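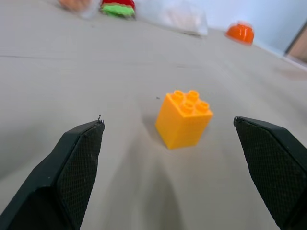

Closero Labour Mobility Tables: data card

Trinity Greenberg
March 8, 2018

Closero is a set of tabulated records on work permit holders employed in the financial and business services sector of the Diltwood metropolitan area. It supports analysis of occupation, licensing and length of stay. It is not a census product and should not be used to estimate total population.

## Contents

- permits.csv: one row per permit, with occupation group, employer size band and start month
- employers.csv: one row per employer, keyed on employer_id
- regions.csv: lookup from postal area to labour market region
- codes.txt: occupation and licence codes

The employers table covers 400 firms, of which 300 reported in every collection period. The remainder entered or left the panel part way through and are flagged in the column panel_status.

## Collection

Employers completed a standard return listing permit-holding staff on the reference date in January. Returns were keyed at the Ziketti office and checked against payroll summaries where the employer agreed to provide them. Marit Hellström designed the return; Leif Grønli maintained the import scripts. 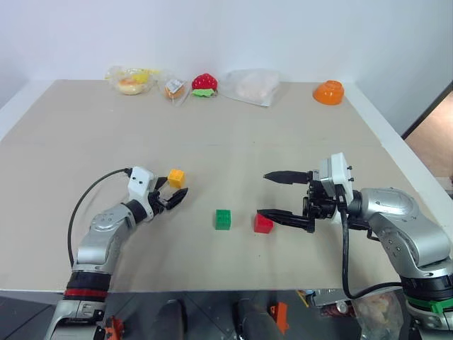 Two robot arms over a tabletop with three small toy blocks.

## Processing

Job titles were mapped to 40 occupation groups using the Amundsen scheme, revision 2. Titles that matched more than one group were coded by hand. Salaries are stored in bands; the exact figures were discarded after banding. Cells with fewer than five permit holders are suppressed and carry the value -9. Do not treat -9 as zero when summing across regions.

Dates are in YYYY-MM format. Text fields are UTF-8. The delimiter is a comma, and employer names are not included.

## Known limitations

- Self-employed contractors are out of scope.
- Employers with head offices outside the region were asked to report local staff only. Compliance with this was uneven.
- Nearly 1,000 permit rows have no licence code. Most are in clerical groups where no licence is required, but the field does not distinguish "not required" from "not reported".
- Renewals before revision 2 were recorded as new permits, which understates length of stay.

## Access and citation

The tables are licensed for research and policy use. Redistribution of row-level data requires written approval from Britt-Marie Fagerlund. Cite as: Greenberg, T. and Hellström, M., Closero Labour Mobility Tables, revision 2.

Errors in the codes file should be reported to Embla Grønli with the row number and file checksum.

Last updated: revision 2, employer flags corrected

Related items
Closero return form and notes for employers
Amundsen occupation scheme, revision 2
Diltwood labour market regions: boundary changes
Suppression rules for small cells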